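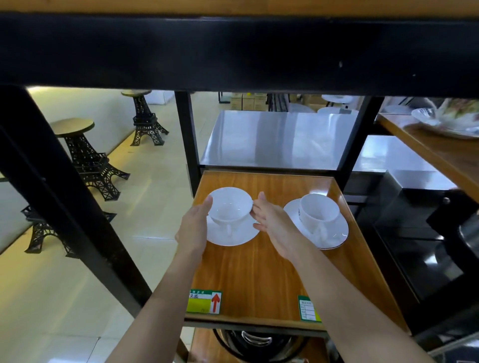
Porcelain starts out as mud. It is made from a soft white clay called kaolin, mixed with ground-up rock and water. Most clay has iron in it, and iron turns red or brown in the heat of an oven. Kaolin has very little iron. That is how a plain cup can come out white all the way through, like the white cup and saucer on the wooden shelf.

How is a cup made?

First the clay is shaped. A potter can do this on a spinning wheel, or pour runny clay, called slip, into a mold. The handle is made by itself and stuck on with more slip. Then the cup has to dry slowly. If it dries too fast, it cracks.

Next comes the kiln, a very hot oven. Porcelain is usually fired 2 times. After the first firing the cup is hard but still soaks up water, like a sponge.
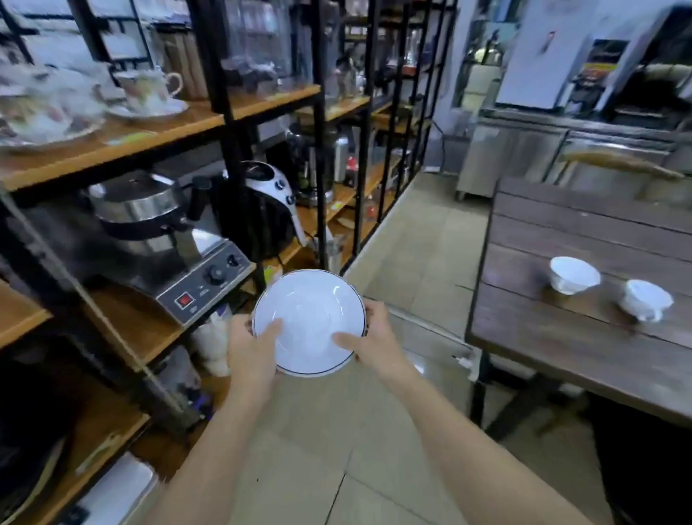
Before the second firing, the cup is dipped in glaze. Glaze looks like thin paint, but it has the same things in it that glass does. In the kiln it melts and covers the clay with a smooth, shiny coat.

Colors can go under the glaze or on top of it. Blue is often painted underneath. Pinks and gold usually go on top, and then the piece is fired again at a lower heat.

Words to know

Kaolin: a soft white clay
Slip: clay mixed with water until it is runny
Kiln: an oven for baking clay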